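Check the Cubes Before You Check the Data
Greer MacBrayne
1 July 2018

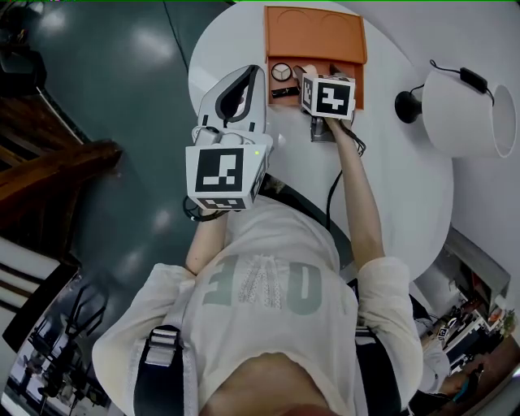

Sorting into the orange tray with the hand-held pair. The right gripper is at the tray; the left is held over the near edge of the table.

The argument in our group over how to look after the hand-held grippers has gone on long enough that I would like to put one side of it in writing. My position is that the pair should be serviced as a measuring instrument, on a fixed interval, with a written record. The opposing position is that it should be serviced as a hand tool, meaning when something breaks.

The hand tool view has some sense behind it. A gripper of this type is a shell, a set of jaws, a mount, a marker cube and a cable. An operator who has used one for a morning can feel a sticky jaw before any log shows it. Parts are cheap. Swapping a worn finger takes less time than filling in a form about it.

The trouble is that the faults an operator can feel are the harmless ones. A jaw that binds gets reported within minutes. A cube that has turned slightly on its mount gets reported by no one, as the gripper handles exactly as it did before. The pose we compute from the markers is then wrong by a constant offset, and every recording made with that gripper carries the error until the next calibration.

We had this in the Gindik cell last winter. The set screw on one right-hand mount had backed out by part of a turn. The cube still looked square to the shell. The recordings passed every automatic check, since those checks test whether the markers are visible and the timestamps are in order. Of 2,971 recordings in that block, 675 had to be pulled and reprocessed with a corrected transform. The screw took one minute to tighten.

After that I wrote the schedule now used for the Wida table, and I will defend it in the form it has. Every 200 recordings the pair goes into the fixture plate and both cubes are read against the reference. Mount screws are checked with a torque driver, by value, and the value is written down. Marker faces are wiped with a dry cloth and looked at under a raking light for lifted corners. A lifted corner shifts the detected edge, and the fit will absorb the shift without complaint.

Cables are the second item, and I give them more time than my colleagues think they deserve. A cable running back along the forearm bends at the wrist on every reach. A coiled section hanging under the gripper takes some of the load, but it also swings and can rest against the table edge. Both conditions work on the connector. The early symptom is a dropped sample here and there, which the logger fills by interpolation. I would turn that interpolation off during service checks and leave it off. A gap that shows up as a gap can be traced to a connector. A filled gap goes into the training set as smooth motion that no hand made.

The indicator light on the cube should not be part of the check at all. On our units it reports power and nothing else. I have seen it used as grounds for skipping the fixture plate, and I have removed the line about it from the checklist twice.

Harness fit is usually treated as a comfort matter. I would move it into the service record. The straps set where the upper body load goes during a long session, and an operator whose strap has slipped will lean differently by the end of it. Reach changes with lean. Buckle position costs one line in the log, and with it we can tell a change in the operator from a change in the equipment.

The table layout is where I part company with the stricter people on my own side. Privness, our neighbor cell, tapes out the position of every object and resets to the tape. They get very tidy data. I think the tray and the lamp should be allowed to move between sessions, provided the instruments are held still in the sense that matters, which is known geometry and known timing. Variation on the table is what we are there to record. Variation in the mount is error.

The cost of all this is 44 minutes per interval for the pair, including the write-up. Pan, our scheduling tool, books it as downtime, and the monthly figure for July will look poor. I would ask that it be booked as calibration, under the same heading as the fixed arms. Those have had a service interval since they were bolted down, and their joints drift less than a cube on a single screw.

The current torque values and a blank service sheet are in the Wida folder. The sheet for the left unit still shows the old mount and needs to be replaced before the next interval.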